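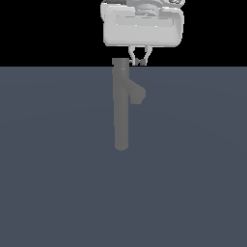

I've been playing with the Galtance grasp simulator since August, and the new parts pack finally got me to renew. It's 40 dollars a year for small shops like ours at Wesdale, and you get 100 pipe fittings to practice on before you ever risk a real arm. I went straight for the Y-shaped ones, of course, because those are the ones that give us fits!

Setup took me 10 minutes. You pick a part, pick a two-finger gripper, and start trying grasps - the floor is plain, the backdrop is black, and there's nothing else to fuss with.
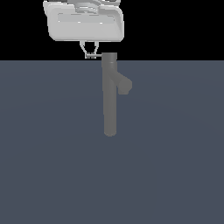
What I like best is being able to try the same pickup over and over with small changes (a bit higher, a bit to the left) and save the ones I want to keep. The free version only lets you save 3, and I ran out on my first evening.

My gripes? The help pages are thin, and everything is so gray that I'd love a way to color the parts. Still, I'm keeping it. The Tripathi add-on for bins is next on my list - if anyone at the Wundthorpe shop has tried it, drop me a line before I spend the money.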